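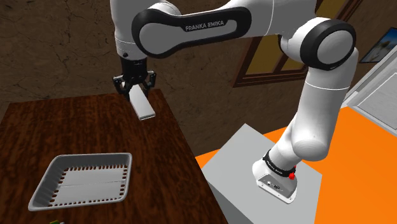

Robot arm marked FRANKA EMIKA and a dark brown table, computer rendering.

Plokurden Allotment Association
Minutes of the Water and Paths Meeting, 31st August

Present: Dorottya Vincze (chair), Ramesh Bajpai, Pushpa Khurana, Estíbaliz Villanueva (minutes)
Apologies: Jitendra Tyagi

1. Minutes of the previous meeting
The May minutes were approved with one correction. Under item 4, "north standpipe" should read "north-east standpipe."

2. Water use
R. Bajpai reported the meter reading for the season to date as 3,538 gallons on the lower line. The upper line is not metered separately. P. Khurana asked whether the figure included the leak at plot 37. R. Bajpai confirmed that it did and that the leaking coupling had been replaced. Loss from the leak cannot be separated from normal use.
Action: R. Bajpai to read the meter at the end of each month and post the reading on the shed door.

3. Storage tank
Two quotations were received for a 1,000 gallon tank to stand behind the tool shed. Mostum quoted for supply only. Thakur quoted for supply, gravel base and connection to the shed downspout. E. Villanueva noted that the Mostum quotation did not state the outlet size and that existing hoses would need an adapter if the outlet was not standard. Decision deferred until the outlet size is known.
Action: E. Villanueva to write to Mostum. P. Khurana to measure the ground behind the shed, allowing clearance for the door.

4. Main path
The section between the gate and the compost bays holds standing water after rain. D. Vincze proposed raising the surface with crushed stone and cutting a shallow drain on the downhill side. P. Khurana objected to the drain on the grounds that it would discharge onto plot 2. It was agreed to raise the surface first and review the drain after winter.
Proposed: D. Vincze. Seconded: R. Bajpai. Carried.

5. Correspondence
A letter from J. Tyagi requested that hoses not be left running unattended in the evening. Agreed. The rule is already in the plot agreement, section 6, and will be repeated in the next newsletter.
Prosari has asked for the return of the empty compost sacks. These are to be stacked by the gate, flat and tied.

6. Other business
The combination on the gate padlock will be changed. Plot holders will receive the new number by mail.
The hedge along the lane was not discussed and is carried forward.

Meeting closed at 8:20 p.m.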